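Laneo Casual Staff — Hours and Timesheets FAQ
Last updated November 17, 2018

Who does this page apply to?
All casual and fixed-term staff paid by the hour through Laneo, at the Joton and Pacheco sites. Salaried staff record leave only and should use the leave page.

Which clock counts?
The site clock. At Joton it is the wall unit at the loading entrance; at Pacheco it is the terminal beside the lift. Phones, wristwatches and desk clocks can be used to keep track of your own day but are not accepted as a record if there is a dispute.

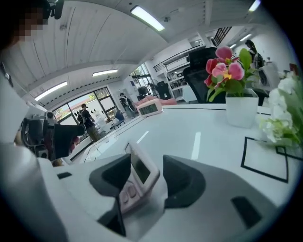 Two small digital clocks, pale pink

What if the site clock is wrong?
Report the drift to Montserrat Cuevas before the end of your shift. Corrections are applied to every entry made that day, including those of staff who did not report it. If the clock has stopped altogether, write your start and finish times on the paper sheet and have the shift lead initial each line.

Do I enter hours and minutes or decimal hours?
Decimal hours, to two places. Divide the minutes by 60 and round once, at the end. A shift of 167 minutes is entered as 2.78. The most common error is writing 2 hours 47 minutes as 2.47, which underpays the shift by nearly a third of an hour.

Should I round each shift or the weekly total?
The weekly total. Add the minutes for every shift first, then convert. A week of 1198 minutes converts to 19.97 hours. Rounding shift by shift can shift the total by a few hundredths in either direction, and the payroll check will flag the difference. An ordinary calculator is enough for the whole job. 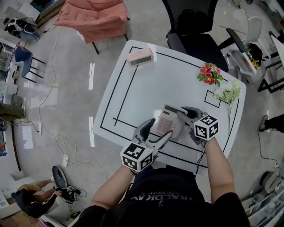
Edin Vidmar points out that the Odance timesheet form already shows a converted figure next to each shift, and that copying those figures down the page gives a different total from the one payroll arrives at. He would like the column removed.

The column is for display only. It stays in the form for now, with the heading changed to "Indicative". The figure used for pay is the one in the bottom row, which is calculated from total minutes.

Are breaks deducted automatically?
No. Unpaid meal breaks must be entered with a start and finish time. Rest breaks of 20 minutes or less are paid and should not be entered at all. If you were called back to work during a meal break, end the break at the time you were called and add a note in the comments field.

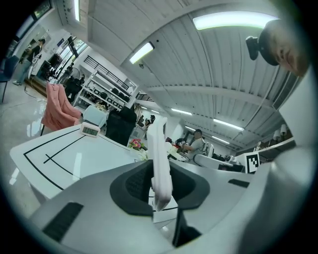
Staff working across both sites on the same day should enter travel between them as a separate line, using code T. Travel time is paid at the ordinary rate and does not count as a meal break, even if you ate on the way.

How late can I submit?
Timesheets close 3 working days after the end of the pay period. Late sheets are processed in the next run. Advances are not made against unsubmitted hours.

How do I fix a sheet that has already been approved?
Do not submit a second one. Email Radomir Omerović with the shift date, the entry as it stands and the entry as it should be. The original is kept on file and the adjustment appears as its own line on your payslip, labelled ADJ.

Why does my May payslip show two rates?
The hourly rate changed partway through that pay period. Hours worked before the change are on the first line and the remainder on the second. Queries about the rate itself go to Shayne Katene.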